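Sirkolum Episode Guide Software
User Guide, Section 3: Setting Up a Series and Posting Reviews

Last revised March 15, 2026

This section covers adding a television series to your Sirkolum site, importing its episode list, and publishing your first review. It assumes you have finished Section 2 and can sign in as an editor. If you only write reviews and do not manage the site, skip to "Writing a review."

Before you start

You will need:

The full title of the series as it appears on screen
The network or streaming service it airs on
An episode list, either typed by hand or saved as a plain spreadsheet file
A cover picture (optional)

Adding a series

1. Sign in and open the Library page.

2. Select Add Series. A blank series form opens.

3. Type the title. Leave off "The" only if the show itself leaves it off. Sirkolum ignores leading articles when it sorts, so "The Vanden Line" is filed under V.

4. Choose a format: Live Action, Animated, or Anthology. Anthology turns off the recurring character list. You can change the format later, but any character pages you have already made will be hidden until you change it back.

5. Fill in the premiere year. If the pilot aired well ahead of the rest of the season, use the year of the pilot.

6. Select Save as Draft. The series is now visible to editors but not to readers.

Note: Two series can share a title. When they do, Sirkolum adds the premiere year to the page address of the second one you create. It does not change the first. If you want the year on both, edit the address of the older series under Advanced.

Importing the episode list

1. Open the series and go to the Episodes tab.

2. Select Import, then choose your file. The first row must hold the column names Season, Episode, Title, and Air Date. Extra columns are skipped.

3. Check the preview. Rows with a problem are marked in red. The usual causes are a missing season number or a date typed as words.

4. Select Import All.

An import can hold up to 400 episodes. For longer series, such as daily soaps, split the file by season and import each part in turn. The order does not matter.

Caution: Importing a second time replaces episode titles and air dates. It does not touch reviews, scores, or comments. If you have corrected titles by hand, export the list first so you have a copy.

Two-part episodes should be entered as two rows, even if they were shown in one night. To join them on the page, check both and select Link as Pair. Readers will see them together, and one review can cover both. 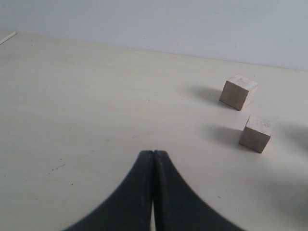
Specials and holiday episodes go in Season 0. They are listed at the bottom of the series page unless you give them a position number. A special that takes place between two regular episodes can be placed there by typing the number of the episode it follows in the Show After box.

Production order and air order

Some series were aired out of the order they were made in. Sirkolum can store both.

1. On the Episodes tab, select Order.

2. Choose Add Second Order and name it. "Production" is the default.

3. Drag the episodes into place and select Save.

Readers can switch between orders at the top of the list. The "next episode" link under each review follows whichever order the reader picked last.

Writing a review

1. Open the episode and select New Review.

2. Write a headline. If you leave it blank, the episode title is used.

3. Write or paste the text. Pasted text loses its fonts and colors but keeps italics and links.

4. Mark spoilers. Highlight the passage and select Hide. Readers must click to see it. Anything in the opening paragraph also appears on the front page and in the newsletter, and hidden passages there are removed, not masked. Read the preview to make sure the paragraph still makes sense.

5. Set a score from 0 to 5, or select No Score. Reviews without a score are left out of the season average.

6. Choose Publish Now or Schedule.

Note: Scheduled reviews use the time zone of the site and ignore the time zone of the writer. The site time zone is set under Settings, General.

Holding a review until air time

If you have seen an episode early, turn on Embargo in the review's side panel and enter the time it may appear. Until then the review is left out of search, feeds, and the newsletter. Editors can still read it. Contributors can read only their own.

Caution: Turning Embargo off publishes the review at once if it has already been approved. To move the time later, edit the time and leave Embargo on.

Using the Flidutlow theme

The Flidutlow theme shows the season average beside the series title and places recaps in a separate column from reviews. To use it, go to Appearance, select Flidutlow, and then select Rebuild Pages. Rebuilding a large site can take a while. Readers see the old theme until it finishes.

The older Demissie theme still works but does not show linked pairs or a second episode order. Linked episodes appear there as separate entries.

If something goes wrong

The series does not appear to readers. It is still a draft. Open it and select Publish Series.

The season average is blank. At least 2 scored reviews are needed before an average is shown.

An episode is listed twice. The season or episode number was changed between imports. Delete the copy that has no reviews attached.

A review shows the wrong writer. An editor posted it while signed in under their own name. Open the review, select Byline, and pick the correct writer from the list.

Section written by Meron Negussie. Section 4 covers comments and moderation.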